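Jerell Small Hardware Set -- README

Version 4, updated May 14, 2019

Jerell is a picture set of small hardware on a wooden tabletop: padlocks, key fobs, springs, rings, tape measures, bits of wire. It was put together at Zorenance for people who sort, catalog or recognize loose metal parts and want pictures of worn ones. The release has 3000 images of 36 objects.

What is in the set

Most of the objects came out of drawers and toolboxes. We kept scuffs, scratches and stains as they were and did not polish anything before it went on the table. Several nameplates are too worn to read. Their text field in objects.csv is left blank. Please don't fill it in by guessing from the shape of the plate.

Padlocks are filed under "locks", whether or not there is a key. Fobs, split rings and clips go under "keys". Springs and wire share one group called "wire", which we may divide later. Tape measures are under "measuring".

The room

All pictures were taken at the same table. The wood is light brown with a visible grain, and it has paint flecks on it that we left alone. The walls next to it are orange-red with a pale floral outline pattern. Wire-mesh baskets hang at the sides of the table and whatever is in them is not labeled.
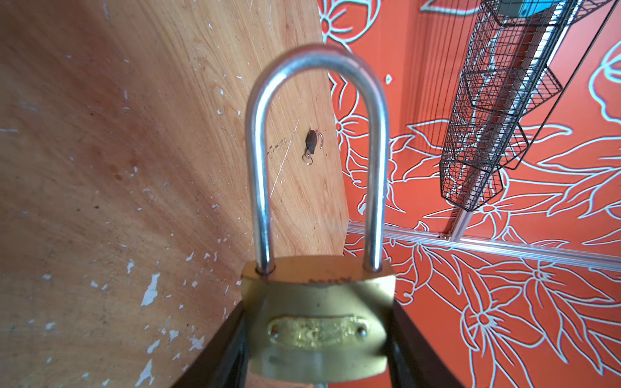
Locks: brass padlock, with a key fob on the wood behind it. 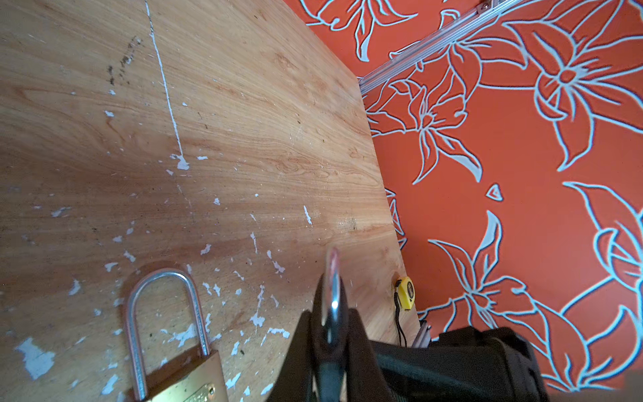 Locks and measuring: brass padlock, small yellow tape measure with a wrist strap.

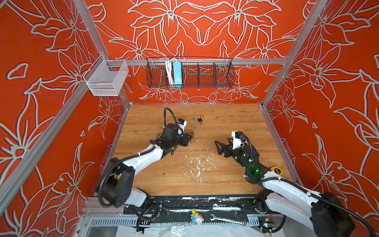
The table and baskets.

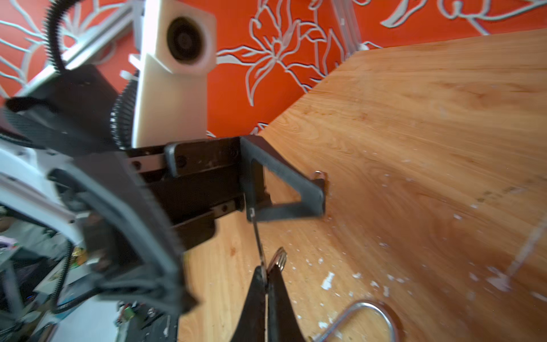 Wire: a small coiled spring of silver wire.

Labels

Each object gets one name, one group and one surface note. The surface note is a short phrase such as "scuffed" or "stained". Objects that only partly show are labeled if they can be told apart from their neighbors. Otherwise they are marked "unclear" -- this comes up a lot with thin wire.

Paint flecks are not objects. In version 3 some of the larger flecks had been labeled as washers. Those rows are gone.

Known problems

Polished steel picks up bright highlights, and an edge can disappear inside one. Shackles are the worst for this. Silver wire over pale wood grain is also hard to outline, so treat the outlines in the wire group as loose.

The groups are uneven. There are far more pictures of locks than of measuring tools, and 8 objects appear only in the January pictures. They are flagged in the "notes" column.

Files

objects.csv -- one row per object
labels.csv -- one row per label
images/ -- sorted by group

The Alipour tool reads both tables without changes. Older copies of Tredis expect semicolons, so convert labels.csv first.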